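Support > Climate Data Services > Station Records > Ticket log

Fistham rain gauge: daily totals shifted by one day after merge into regional grid

Status: Resolved, monitoring
Component: Plakell importer, station metadata
Reported by: Grażyna Kalinowski
Assigned to: Boyang Zheng

Reported problem

Daily rainfall for Fistham does not line up with the neighboring stations once it has been loaded into the regional grid. Heavy falls show up one day early. The temperature series from the same station is fine. I compared the grid cell with the raw file for Saturday, March 9, 2019 and the raw value is stored against the previous day. Monthly totals are close enough that the quality check did not flag them.

Steps to reproduce

Load the Fistham raw file with the default Plakell profile.
Export the daily series for the matching cell.
Compare with the Tralta series for the same period. The peaks are offset by one day. 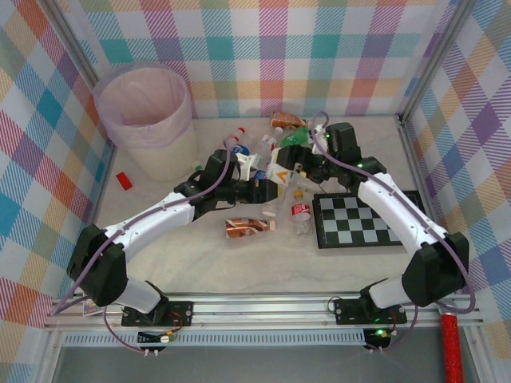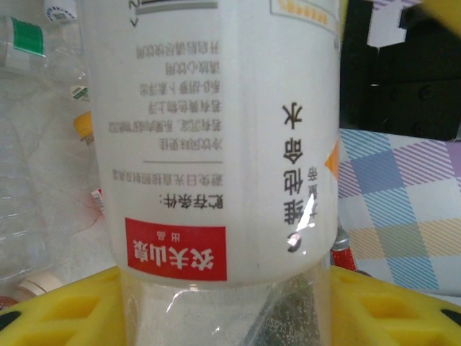
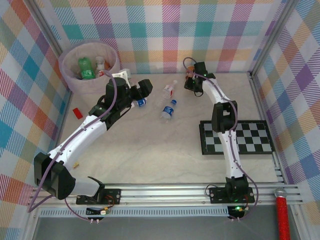
First response (Zheng)

Reproduced on the test server with importer version 4. The observer reads the gauge in the morning and the total covers the preceding 24 hours. The raw file dates each total by the day of the reading. Tralta is an automatic station and reports midnight to midnight, so some offset between the two is expected. A full day on every event is not.

Checked the station metadata. The field obs_convention is set to "end" for Fistham, and the importer moves the date back one day on that setting. The profile also has shift_rain = 1, which moves it again on files where the header has no time zone. The header in the Fistham file has none. With both applied, the total should land two days early, but the export step adds one day back for manual stations. Net result is one day early – same as reported.

Second response (Kalinowski)

Confirmed that the header lost its time zone in May, when the file layout changed. Records before that are correct. Is Fang affected? It uses the same layout.

Fix

Set shift_rain = 0 in the profile for manual stations.
Restored the time zone line in the header template.
Reloaded Fistham from May onward. The reload took 17 minutes.
Cleared the cached grid cells and rebuilt the 3 that draw on this gauge.

Peaks now match the raw file date for date. Fang was checked as well; its header still has the time zone and no reload was needed.

Open items

The quality check should compare daily peaks between neighbors as well as monthly totals. Moved to a separate ticket. Downscaling runs that used the old series need to be repeated – Grażyna has the list and will attach it here.

Related tickets
Tralta: missing minimum temperatures in daily export
Plakell importer rejects files with blank trailing rows
Fang: station elevation differs between metadata and grid
Grid rebuild does not clear cached cells

Contact support | Climate Data Services | Back to top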